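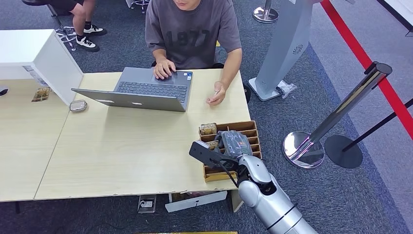 I've now had two goes at talking myself into renting a robot arm, and both times I've ended up annoyed by the same thing, so I may as well write it down.

The service is called Herari, and Gradorano sells it. You pay 156 a month, they bring you an arm with a gripper on the end, somebody bolts it down, and from then on it's meant to sort small boxed stock into trays for you. That's the whole pitch. I run a little mail-order business in spare parts for sewing machines, and sorting small boxes into trays is most of my life from October to January, so you can imagine how closely I read the leaflet.

Let me be fair to it first. Picking small things out of narrow slots is a horrible job for a machine, and I think people who laugh at how slowly these arms move have never tried to explain to a new starter how to get a flat packet out of a compartment without bending it. You reach in at a slant, you feel for the corner, you wiggle it a bit. I've done it for years and I still couldn't tell you exactly what my fingers are up to. An arm with two flat fingers has to manage the same thing with far less to go on, and when I had my trial at the Gradorano showroom it managed better than I expected. I gave it 30 packets of needles and bobbins, all different sizes, and it put away all but two. I was properly pleased! I rang home about it from the car park.

What I object to is the contract. The 156 covers the arm and the gripper and what they call "standard items". Ask what a standard item is and you get a list, and the list is boxes. Nice firm boxes with square corners. Anything in a soft wrapper counts as a "special", and specials need an extra called Kang, a software pack that you pay for by the item type. I have (I went and looked) far more sorts of soft packet than I have sorts of box. So does everyone I know who posts things for a living. Half the world comes in a bag.

I asked whether the packets it had sorted so neatly at my trial were standard items. They were not. The showroom arm had Kang switched on, and it hadn't crossed anyone's mind to mention it. I don't think that was a trick, for what it's worth. The chap was perfectly nice and went a bit pink. But it does mean I'd spent an afternoon falling for a thing that wasn't the thing on the price list.

The rival is Ilta, which I tried the week after. It's slower and the arm makes a whine I wouldn't want to share a room with for 8 hours. It dropped more of my packets too. On the other hand the price is the price, soft or hard, and if it can't pick something up they'll say so before you sign. I found that oddly restful.

My view, then, is that anyone selling this sort of kit should have to show it doing your work, on the plan you'd be paying for, with your own stock in the tray. Bring the awkward stuff. Bring the wrapped one with the label half over the seam, and the one that always slides to the back. If the salesperson gets twitchy, keep your hand off your wallet.

I'd also like them to stop saying the arm "frees up your staff". My staff is me and my sister-in-law, and what would be freed up is her Thursday, which she likes, because we have the radio on. There may well be a place for a robot in that room. I'd quite enjoy watching it do the bobbins while we got on with the orders – but it would have to do the bobbins, in their silly crinkly bags, for the money on the leaflet.

Gradorano have offered me a second trial in January with Kang switched off. I've said yes, and I've already started putting the worst packets aside in a biscuit tin.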